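Ticket 678: Arm stops above basket, planner reports "goal in collision"
Opened by: Despina Galanis
Assigned to: Gilmar Barbosa
Component: Tikonus planner, place routine
Status: Waiting on reporter

Description

Hello Gilmar, and thank you again for your patience with me on the last one! We moved our packing task over to the new planner in January and most of it has been lovely, but the place step into the wicker basket keeps giving up. The arm gets as far as the handle, thinks for 2000 ms and then returns error 21. Placing into the cardboard box on the same table has never failed for us, so I doubt it's the calibration, though I did run that again to be on the safe side.

My guess is that the planner treats the basket and its tall handle as one solid lump. The gripper has to come down inside the arch, a bit like reaching under the handle of a shopping basket, and I suspect the collision model doesn't know there is any room in there.

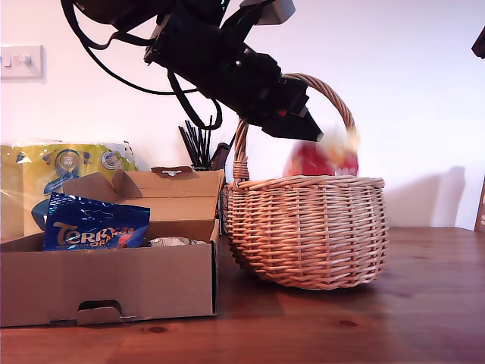 Reply from Gilmar Barbosa

Hi Despina, you explained that very nicely and I think you're right. The default setting wraps a convex hull around every object it perceives, so the gap under an arched handle gets filled in and any goal inside it is rejected. Could you please try these, in this order:

1. Set the hull mode for the basket to "decomposed" and restart the planning node.
2. Lower the object padding to 2 mm, for the basket only.
3. Raise the planning timeout, as the split model takes longer to check.

Please also look at the cable loops on the arm. They hang fairly low and they aren't in your robot model, so the planner can't steer them clear of the handle. Rafail Kalogeropoulos keeps a cable envelope file you could borrow, and I've asked him to attach it to this ticket.

Reply from Despina Galanis

Step 1 got rid of error 21, hooray! The path does swing out wide on the way down now, so I'm going to try the padding next and will post the log when I have it.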